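Can a robot arm restock a drink shelf yet, or is it still a demo thing?

Posted in: Shop floor and small business
212 views

Fondico
I help run a small grocery with a long wall of bottled drinks. Filling it takes up most of the quiet part of the morning, and in January we were short-handed for weeks, so it often didn't get done until noon. A sales rep has been telling us an arm on a stand could take over the bottles. The quote is for a lease and I don't want to sign anything on the strength of a video.

What I want to know is whether one of these can put mixed bottles back on the right shelf, label out, without someone standing next to it. Our bottles are all different shapes and the shelves are close together. I don't need it to be fast. It would run before we open.

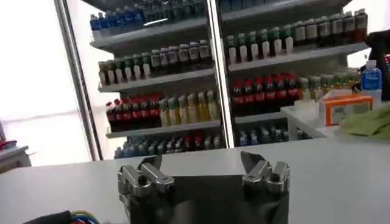
Bottle shelves behind the work table, seen from the gripper.

If the shelving is the easy part and something else is the hard part, I'd like to hear that too.

Eltesora
Partly yes. I worked two years at a warehouse that tried this and I still do setup work on arms.

Picking up one upright bottle from a table and placing it on an open shelf is something a decent arm can do now. Red-label cola in a row of red-label cola is fine. The trouble starts with these:

Clear bottles. Depth cameras have a hard time with clear plastic, and strong window light makes it worse. Put a blind on any window near the shelf before you test anything.

Back of the shelf. If the front row is full and the gap is behind it, the arm has to reach over or move bottles out of the way. Most setups I have seen can't do this well. Gravity-feed shelves help a lot, and they help people too.

Look-alikes. Two drinks with green caps and pale labels will get swapped if the camera only gets a soft view of the label. Scanning the barcode fixes it but adds a step.

Someone also has to cut open the cases and take off the shrink wrap. On our site that was more than half the labor, and the arm did none of it.

Ask the rep for a run of 1000 placements on your own shelves with your own bottles, and ask how many times a person stepped in. If they will only show you their own rack, I would pass.

Mwakyusa
No. We looked into it and a person does it faster. Get a better cart.

Fondico
Thanks, both. The unwrapping is a good point, the rep never mentioned it. We do have a big window on that side. I'll ask for the 1000 and see what they say.

Eltesora
Also ask who comes out when it stops, and how soon. Ours sat for a week over one bent finger.

This thread is closed to new replies.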